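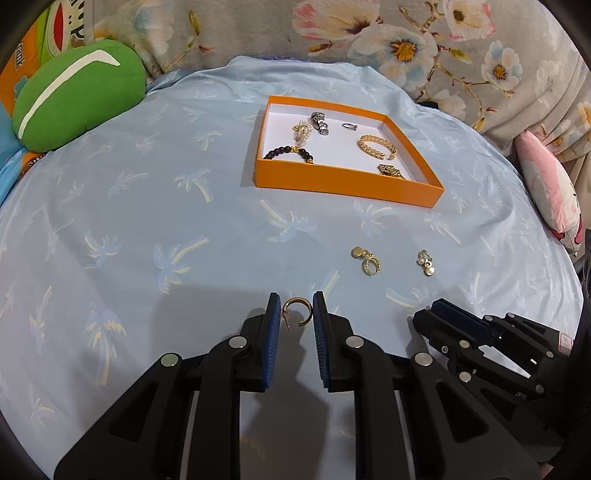
おばあちゃんの金の指輪は、ずっと前のものなのに、どうして十円玉みたいに茶色くならないのですか、とナワル・アシュールさんからおたずねがありました。

同じような質問は、ジンドデン鉱物(こうぶつ)資料館の窓口にもよくよせられます。このページでは、金という金属(きんぞく)の性質について説明します。

金はなぜさびにくいのか

鉄のくぎを雨のあたる場所においておくと、赤茶色のさびが出ます。鉄が、空気の中の酸素(さんそ)や水と結びついて、べつの物質に変わるためです。十円玉の色がくすんでくるのも、表面の銅(どう)が酸素などと結びつくことによります。

金は、ほかの物質と結びつきにくい金属です。ふつうの空気や水にふれても、ほとんど変化しません。遠いむかしの墓から見つかった金のかざりが、いまも黄色くかがやいているのは、このためです。

ただし、金をとかす液体もあります。こい塩酸(えんさん)とこい硝酸(しょうさん)をまぜた「王水(おうすい)」とよばれる液です。たいへん危険な薬品ですので、専門(せんもん)の人が、決められた設備のあるところでだけあつかいます。

金はどこからくるのか

金は、地下の岩の中にふくまれています。石英(せきえい)という白っぽい石のすじの中に、細かいつぶになって入っていることがあります。岩が雨や風でくずれると、金のつぶは川に流されます。金は砂よりもずっと重いので、流れのゆるやかなところにしずんでたまります。これが砂金(さきん)です。

皿に川の砂と水を入れてゆすると、軽い砂が先に流れ、重いつぶが底に残ります。この方法を「わんがけ」や「パンニング」といいます。当館のルセオ川体験コースでは、40分の時間をとって、この作業を行います。

のびる金、うすくなる金

金はやわらかく、たたくとうすく広がり、引っぱると細長くのびます。金箔(きんぱく)は、金をたたいてごくうすくしたものです。厚さが1ミリメートルの1万分の1という箔もあり、光にすかすと、むこうがわが青緑色に見えます。仏像(ぶつぞう)やびょうぶ、うるしの器などに使われてきました。

箔は、息がかかっただけでもしわになります。そこで職人(しょくにん)は、竹でできたはしを使って一枚ずつ動かします。

「18金」とはどういう意味か

まじりけのない金は、指輪などにするとやわらかすぎて、形がくずれたり、きずがついたりします。そのため、銀や銅をまぜて固くします。二つ以上の金属などをまぜてつくったものを合金(ごうきん)といいます。

金の割合は、全体を24として表します。24金はほぼすべてが金、18金は24のうち18が金という意味です。全体を1,000として表す方法もあり、18金は750となります。まぜる金属の種類や量によって、赤みのある金や白っぽい金もできます。

金色をしていても、表面だけに金をつけた「金めっき」の品もあります。見た目だけで区別するのは、大人にとってもむずかしいことです。また、18金より金の割合が低い合金では、まぜた銅や銀が変化して、色がくすむことがあります。

身のまわりの金

金は電気をよく通し、さびにくいので、電話機やコンピューターの部品にも使われています。いらなくなった機器を集め、中の金を取り出してふたたび使うしくみも整えられてきました。家に古い機器があるときは、自分で分解せず、住んでいる町の回収方法を家の人といっしょに調べてください。

展示(てんじ)のご案内

当館の収蔵品(しゅうぞうひん)は515点です。金をふくむ石は、2階のラムラニ展示室にあります。備えつけのルーペは、使い終わったらもとの台にもどしてください。4月から、小学生向けの解説シート「金と銀のちがい」を入口で配っています。

トップ > こどものページ > 鉱物のふしぎ > 金

お問い合わせ:ジンドデン鉱物資料館 学習係 © ジンドデン鉱物資料館 ページの先頭へもどる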